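Diese Website verwendet Cookies. Mit der weiteren Nutzung stimmst du dem zu. Einverstanden | Mehr erfahren

Schubladen, Teil zwei

17. Juni 2020

Ihr Lieben, es ist wieder viel zu lange still gewesen auf diesem Blog, und schuld ist (wie könnte es anders sein) der Greifplaner. Plovura, so heißt unser kleines Planungspaket ja inzwischen, konnte Schubladen bisher nur als Kiste mit fester Höhe sehen. Für leere Schubladen reicht das wunderbar. Sobald aber etwas darin liegt, das glänzt oder knistert, wird die Tiefenkarte löchrig wie ein alter Socken, und der Planer hält die Löcher fröhlich für freien Raum.

Also habe ich mich mit einer Kanne Tee hingesetzt und 1.006 Tiefenbilder durchgesehen. In 856 davon fehlten Punkte genau dort, wo Folie im Spiel war, und ich hatte vorher fest auf die Kalibrierung getippt! 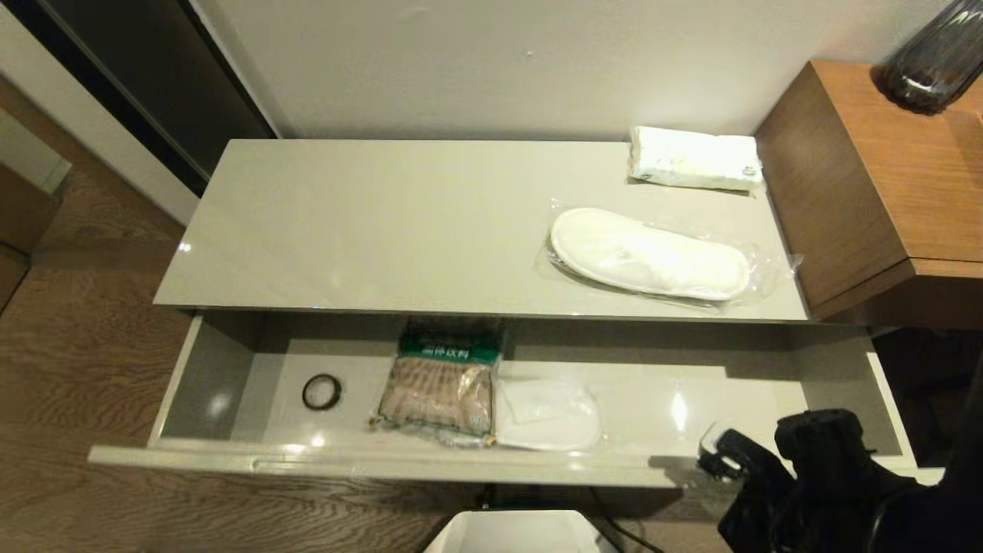

Was mir die Folie einbrockt

Ein eingeschweißter Slipper hat für die Wahrnehmung zwei Umrisse, den weißen innen und den der durchsichtigen Hülle, die ringsum übersteht. Dazu kommt der blanke Schubladenboden mit seinem hellen Lichtfleck, den die Segmentierung von Altent gern zum eigenen Objekt erklärt. Der schwarze Ring hinten links macht dagegen überhaupt keinen Kummer, den mag ich inzwischen richtig gern.

Plovura behandelt fehlende Tiefe jetzt als »unbekannt« und plant mit acht Millimetern Abstand drumherum. Das kostet Rechenzeit, aber damit kann ich leben. Im Juli kommt dann das Zuschieben dran, und dafür muss ich erst noch die Kraftregelung aufräumen.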